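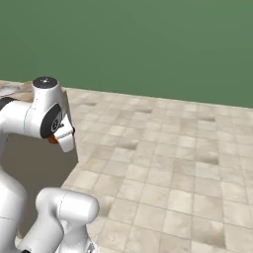 Figure 1. White robot arm over a beige tiled floor, green wall behind (computer rendering).

Fiber Gummies and the Undergraduate Gut: A Label and Diary Study
Shazia Tanoli and Ghazala Kiani
Submitted April 8, 2023

Background
The Purnilstead campus shop sells 18 supplements that promise something about digestion. We wanted to know whether students who buy them read the serving size, and whether the gummies fit into a normal day of eating badly. Our original title had the word "microbiome" in it. Our adviser took it out.

Method
We put a short survey in the dining hall line in November and got 222 forms back. We threw out 19 that were blank or had been used to keep score in a card game, which left 203. From these we recruited a diary group, who wrote down their meals and any fiber product they took. Between them they logged 1,286 meals. Cereal at midnight was coded as a meal after a long argument.

Results
Most people who took a gummy took whatever number came out of the bottle. The Dodurura label gives a serving as three pieces, in type that Ghazala needed her phone to enlarge. The Gondal powder comes with a scoop, and its users stuck closer to the serving size, although several had lost the scoop and switched to a soup spoon.

Diary entries listed beans, oats or whole fruit less often than we had hoped and fries more often than we had feared. Gummy users did not eat noticeably more vegetables than anyone else. One described the gummies as "the vegetable."

Limitations
Diaries were self-reported, and a few were plainly filled in the night before they were due. We did not measure anything inside anybody. Dokton capsules were out of stock for most of the study, so we have nothing to say about them except that the shelf tag was very confident.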